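Kadenska sets money aside for a second two-armed robot

Kadenska has put a second two-armed robot into next year's budget, and the team that will use it could hardly be happier! The decision came through on Wednesday, after a planning round that began in September with a wish list much longer than the funds.

Karim Hourani, who drew up the request, asked three suppliers for quotes. Endberg and Kuusk both came back with full packages, while Kurneo offered the arms and hands separately - handy for a workshop that already has a table and mounts to spare. The choice between them is still open.

What won people over was the bench work. The current pair of arms has been practising with small blue parts on a white board, and anyone who has stopped by to watch tends to stay longer than they meant to. 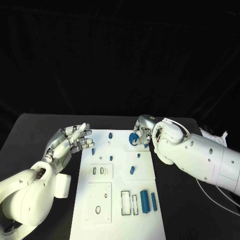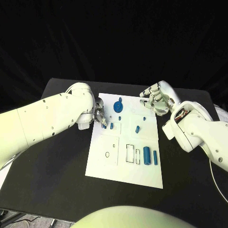
Two arms and a set of blue parts, with the black curtain behind.

What should a small workshop budget for besides the robot itself?
Spare fingers, cables, a solid table and staff time. Kadenska has kept back 2000 euros for spares in the first year, plus 732 euros for cabling and mounts, and staff hours come out of a separate pot.

Bilal Rawashdeh will run the training and is already planning it with great cheer. He wants two people able to use each robot before the new one arrives, so that holidays and sick days don't leave a machine standing idle. He has also asked for practice boards to be ordered early - they are cheap next to everything else on the list, but they can take weeks to come.

The next step is a visit to each supplier, with the team bringing its own parts along to try. Hourani hopes to place the order before the spring, and staff who would like to join one of the visits can put their names down at the workshop office.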